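Week whatever of the pot task

Quick one tonight, I have a train at an hour I don't want to think about and the laptop is at 18 percent.

So the target is still 500 good demos before we retrain. Good meaning I'd be ok with the policy copying it. That second part is where all my time goes. Driving the arm is the easy bit by now, my hands know it, the hard bit is sitting there afterwards going was that a keeper or am I just tired.

Saadet Aydoğan came by the bench in the morning and watched a few go past and asked why every one of mine approaches the same way. Up, across, stop, down. She's right. I've got a groove. If all the examples have the same groove then the model gets the groove and nothing else, and the first time it starts from somewhere odd it's going to sit there twitching. We saw exactly that in Nurkiscombe with the old checkpoint and I apparently learned zero from it.

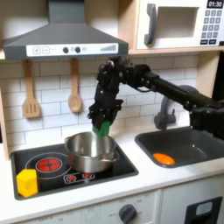 Anyway. New rule as of today, I roll a die before each episode and that picks where the arm starts. Feels silly. Works fine though, and it stops me from picking the comfortable one, which I would, every single time.

Other rule: no more "rescues". A rescue is when I've come in badly and then wiggle the wrist for ages until it sort of lands. Brannigan (that's the arm's workstation, they're all named after streets, don't ask) has a whole folder of these from last month and I used to count them. Now they go in a separate bucket. Saadet thinks we should keep them for recovery data, train on them later with a different tag. Maybe. I can see it. But you need to label where the mistake ends and the fix starts and I am not doing that by hand at 9 in the evening, sorry.

Some notes on the recorder while I remember:

The Jorkden logger still drops the first few samples if you hit record too quick after reset. Wait for the beep. I know the beep is annoying. Wait for it.

Episode names -- please stop putting spaces in them. The export script chokes and it doesn't tell you, it just skips the file. I lost 4 that way and only noticed when the totals didn't match.

Notes field is free text so it's useless for searching unless we all write the same words. I've started using "in", "out" and "fumble". Thats it, three words.
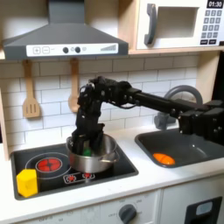
Where I keep changing my mind is when an episode should end. If you stop the recording the moment the fingers open, the policy learns that opening is the end of the world and it never backs off. If you stop late you get a load of nothing, arm hanging about, and it learns to hang about. The tight part is down inside the pot, fingers in past the rim with the green piece between them, and thats where I most want clean data, so I hate trimming anywhere close to it. The steel is shiny too, which the vision side may or may not care about. Current compromise is to end on the retreat, once the hand is clear of the pot, and cut the tail in post.

I also went back and forth on the extra stuff. The yellow hexagonal block on the stovetop, the orange thing in the sink. Alard's notes say distractors from day one, mine said add them once the basic pick is solid. I've gone over to the Alard side. If the only colored thing in view is the one you want, then the model learns "go to the colored thing" and you find out in December when somebody's waiting on a demo.

Speed is another one. I drive slower when I know it's recording, everybody does. Played back a few of mine next to Saadet's and mine look like the arm is wading through soup. Hers are quick and a bit rough. Mixed together I honestly don't know what you get, some average of the two that neither of us would of driven. Going to try tagging by operator and see if that helps at all.

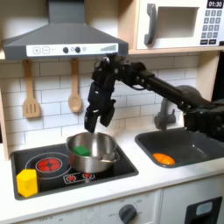
Green block in the pot, gripper over it.

Tomorrow: fix the export script so it complains out loud, redo the start positions file, and get Saadet to drive a full batch so it isn't all me. If anyone has a nice way of scoring demos that doesn't involve watching every one of them at double speed, email me, I'll read it on the train.

Battery's going. More when I'm back.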